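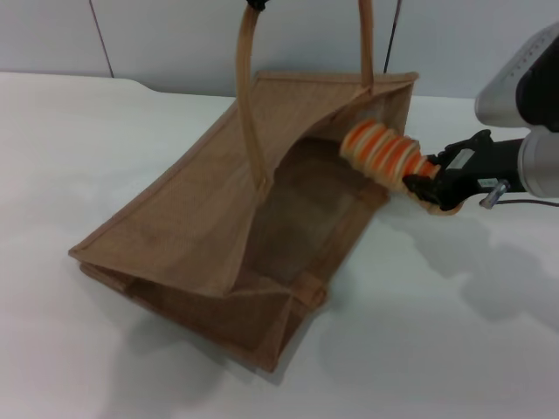

Page 2 of 4

Plosa Community Help > Home and Cleaning > Fabric and Bags

How do I get a musty smell out of jute shopping bags?

Posted by altoona_kate, 7 August 2020

I have a stack of jute bags that sat in the basement through most of July and they all smell like a wet cardboard box. No visible mold that I can find. I put one through the washing machine on cold and it came out misshapen and a little shorter than before, and it still smells. I don't want to ruin the others. They have some kind of shiny lining on the inside, if that matters. Is there a way to do this without soaking them?

Meinir Parry
The lining does matter. Most lined jute has a thin plastic layer bonded to the back of the cloth, and a machine wash can lift it off in flakes. If yours is already peeling, trim the loose bits and leave it.

For the rest, turn each bag inside out if it will go, shake it hard outdoors, and brush the seams with a dry brush. Put it on a line in the shade where there is some wind. Leave it out for 2 days and bring it in at night, as the dew will undo the work. Then put the bag in a lidded bin with an open bowl of baking soda next to it – not poured in, it gets into the weave and you will be shaking it out for weeks. Give it 10 days. Change the soda halfway through if the smell is strong.

Stains can be dabbed with a cloth wrung out in cool water and a drop of dish soap. Don't rub. Jute goes fuzzy when it is rubbed wet, and the color can come off on the cloth.

For the bag that shrank, dampen it lightly, pull it square, and stuff it with towels until it is dry. It won't get all the length back.

dphillips_oh
Just buy new ones, they're cheap. I've had the same Altari bags since 2000 and never washed them once.

roundtop44
White vinegar in a spray bottle, half water. Mist the outside only and hang it up. The vinegar smell goes away by the next day. I did this with a jute rug and it was fine but test a corner first, mine left a faint ring where I sprayed too close. Also get them out of the basement or it will come right back.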